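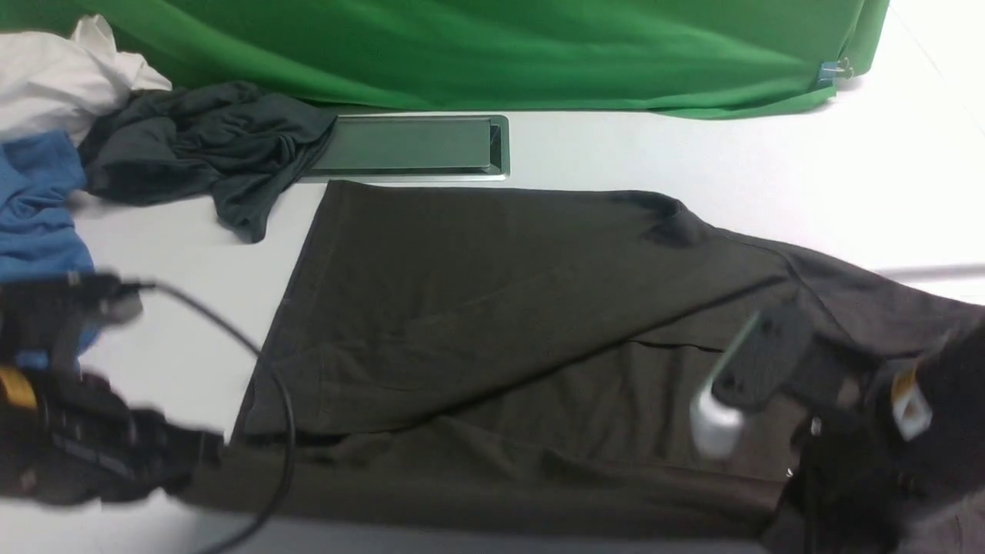 ## Hitari two-arm folding cell — open day Saturday

Previco showroom, rear hall. Doors 10 am, first run at 10:30, then on the half hour until 4. Free, but tell us you're coming so we get the coffee right.

**What you'll see**

The Hitari working on clothes. Shirts, sweatshirts, tees, mixed colors, straight out of a bin. Two arms, one gripper each, standard white table. No jig and no template plate. Every run is live, and if a fold goes bad we let it go bad and start the next one.

Bring your own garments if you like. Adult sizes are best. Long sleeves fine, hoods are hit and miss, anything with heavy buttons please ask first.

**The unit on the floor**

- Hitari cell, two arms, table-mounted
- Table height adjustable, cable tray set into the top
- Parallel grippers, swappable fingers (thin or padded)
- Cisto control software, current release
- Single phase power, no compressed air needed
- Footprint: fits a normal double doorway once the legs are off

Cycle time depends a lot on the garment. In our April runs a plain tee averaged 61 seconds and a long sleeve sweatshirt 145. Yes a person is faster. The people asking us for this have night shifts they can't fill, so thats the comparison to make.

**Teaching a new fold**

Danica Vlachou runs this part, at 11:30 and again at 2. She'll teach the cell a fold from scratch with visitors watching — usually 17 demonstrations before she lets it try alone. Takes a while. Grab a chair. She's happy to take questions during but not while she's got her hands on the controls.

**Who's it for**

Commercial laundries, uniform rental, returns desks, hotel back of house. Wannasri have had a cell in their returns room since the winter and are sending 2 of their floor staff along, so ask them about the downsides, they have a list.

**Practical stuff**

- Parking at the side, not the front (loading bay, you will get blocked in)
- Stay behind the yellow floor line when the arms are moving
- Filming OK, no flash please
- Kids welcome with an adult
- Step-free from the side enterance

**Price and lead time**

Quoted per site. Table, arms, grippers, install and two days of training are in the quote. Spare finger sets and the Cisto support plan are extra — ask at the desk for the current sheet, the one on the old page is out of date.

Can't make Saturday? Weekday demos by appointment, mornings only for now.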